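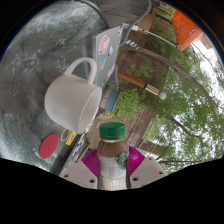
Bottle held between the fingers at the glass table.

15/04/2020
By the Cindstead Shared Workshop
Reading time: 2 minutes

Slide 1. Members are asked to note that the hand-held gripper is a workshop build. The finger plates follow the Tolitz pattern, with open screw holes so that pads may be changed at the bench.

Slide 2. Pause before the costs. The parts budget was 305 pounds, of which 86 went on fasteners and springs. The ribbed pads are cast in-house
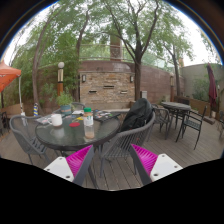
and should be replaced as a pair. Grip force is set by hand – the trigger has no motor at this stage.

Slide 3. The next stage is a fixed arm using the same fingers. A target of 1,000 grips per set of pads has been adopted.

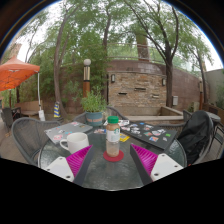

Tạ asked whether the pads would hold that long on smooth plastic, and suggested checking the ribs after every 80 grips. Take further questions at this point.

Related items
Casting soft pads at the bench
Hidton open evening: notes
Choosing springs for a hand trigger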